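My first open water relay, and why I'm signing up again

August 27, 2023

I have had lake water in my left ear since yesterday morning and I could not be happier about it. The Drosley Lake Relay is done, our team finished, and I'm still walking around the house with my race number on my arm in marker that will not scrub off. It's 118, if anyone asks. (People at the grocery store have asked!)

If you're new to the blog, the short version is that I learned to swim properly at 41, I've been going to the Prusby pool before work for a couple of years, and until this summer I had never swum in anything with a fish in it. Then in the spring Erdal Canpolat from my lane sent a message to the whole morning group that said "Relay, four people, lake, who's in" and I typed yes before I'd finished my coffee. That is how most of my good decisions get made.

The relay works like this. Four swimmers per team, each does one loop around the buoys, and you tag the next person in a roped-off strip of sand by the boat ramp. The loop was measured this year at 2,371 feet, a funny number that comes from where they're allowed to anchor the far buoy. There's a wave for school teams, a wave for clubs, and a wave for what the entry form calls "friends and others." We were others.

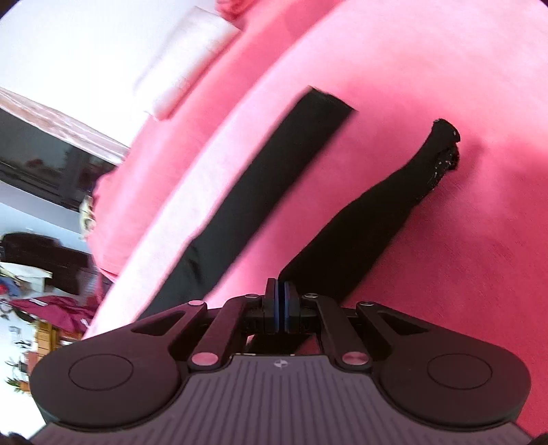

Our order was Erdal first, then me, then Paulette, then Ubaldo Bellini to bring us home. Ubaldo is 66 and swam for his college, and he has one of those strokes that looks like he's barely trying while everyone around him is thrashing. We wanted him last so that if we were behind he could pick people off. We were behind. He picked people off. I'll get to it.

Training first, though, as a few of you wrote in to ask how you get ready for a lake when all you have is a six-lane pool. What helped me most was sighting drills. Every fourth stroke you lift your eyes just over the water, find something on the far wall, and put your face back down before you breathe to the side. Ours was the clock. It felt ridiculous and my neck hated it, and after a couple of weeks it stopped being a thing I had to think about. In the lake I sighted off a yellow canoe for the first half, which was great until the canoe moved.

The other good one was swimming three across in a single lane. If you've only ever circled politely behind one person, the first time somebody's elbow lands on your shoulder is a shock. We took turns being in the middle, and we laughed so much that the lifeguard asked if we were okay.

And we did four evenings at the lake itself, always as a group, always with a kayak out. The first evening I got as far as my waist and stood there for a long time. The water is brown! You can't see your own hand! Erdal swam back and just stood next to me talking about his kitchen floor until I'd forgotten to be scared, and then we went in. 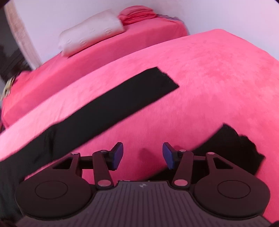

Home again, with a deep pink bed.

Race morning. I was up at ten to five and had oatmeal with a banana, same as for the pool, and made myself drink a glass of water standing at the sink. The drive is nearly 11 miles and I talked to myself for all of them. Check-in was at the picnic shelter, very quick, and they gave each of us a swim cap from Futix, the shop that puts up the prizes. Ours were orange. Club teams got green. I love a swim cap color system more than I can explain.

The safety talk was good and short. Stay left of the buoys, roll on your back and wave if you want a kayak, no shame in hanging on to one for a minute as long as it doesn't carry you forward. Then they told us the water was 74, and there was a cheer from the wetsuit people and a bigger cheer from the no-wetsuit people. I was in a borrowed sleeveless one. I was glad of it at seven in the morning and sorry by half past eight.

Erdal went off like he'd been fired out of something. He was in a good spot at the first buoy, then got boxed in on the back side, and came up the sand with a huge grin and slapped my hand so hard it stung. I ran in, I dived too early, I got a mouthful of Drosley Lake, and I swam the first stretch completely wrong, much too fast, head up, gasping. Exactly what I'd told myself in the car not to do.

But then at the far buoy something settled. I remembered to breathe out underwater. I counted to four and looked, counted to four and looked, and the shore started getting bigger. Somebody in a green cap was next to me the whole way back and I never did find out who. We came out of the water at the same time and she said "nice swim" and I said "you too" and it might be the best conversation I've had all summer.

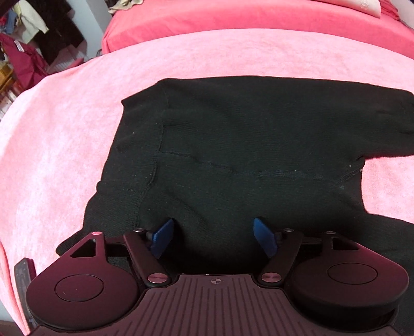 Dorothea Quillan

Paulette swam third and was steady as a clock, and she handed over to Ubaldo with five teams ahead of us in our wave. I've never yelled so much in my life. From the beach you can't really tell who is who, only orange dots and arms, but his stroke is so long that we could follow him even on the far side. One dot, then another dot. He passed three teams before the last buoy and a fourth one in the final stretch, and when he stood up in the shallows he had to stop and fix his goggles, and he still held on. Second in "friends and others"!

We each got a medal on a blue ribbon and a coupon for a smoothie. The winners, a team of nurses called the Mahrous Road Mermaids, won by a mile and were wonderfully nice about it. They have been doing the relay since it started and they do a dry-land warm-up with music that I fully intend to copy.

A few practical notes for anyone thinking about next year.

Get there early for parking. The upper lot fills first and the lower lot is a long barefoot walk over gravel. Bring old sandals you can leave by the ramp.

Put anti-fog in your goggles the night before and again on the beach. Mine clouded up at the halfway point and I ended up sighting on a blurry green smudge that I hoped was trees.

Body glide on the back of your neck. I skipped it, and I have a red line like a necklace this morning.

Tag zone — practice it. We practiced swimming for three months and tagging zero times, and Paulette and I nearly missed each other completely.

Bring real food for after. The smoothie coupon is lovely but the smoothie place is in town, and by ten o'clock I was eating dry crackers out of Erdal's glove box. 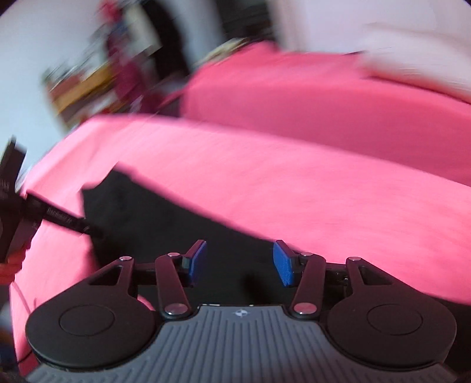
As for what's next, the lake stays open to swimmers through the middle of September if the weather holds, and we're going to keep up the Tuesday evenings until they pull the buoys in. Ubaldo wants to work on my kick, which he describes as "decorative." Erdal has found a longer swim up north, two miles point to point, and has already sent the link to the group twice. I haven't said yes. I have looked at the map, and the hotel, and what kind of breakfast the hotel does.

If you're in the Prusby area and you can get through 20 minutes in the pool without stopping, come to a Tuesday. We meet at the boat ramp at six, there's always a kayak, and somebody always stays with the newest person. Bright cap, please, and tell us at the start if it's your first time in open water. You can stand there up to your waist for as long as you like. I'll come and talk to you about my kitchen floor.

Race photos are supposed to go up later this week, and I'll add a link when they do, unless I look the way I think I look coming out of that water.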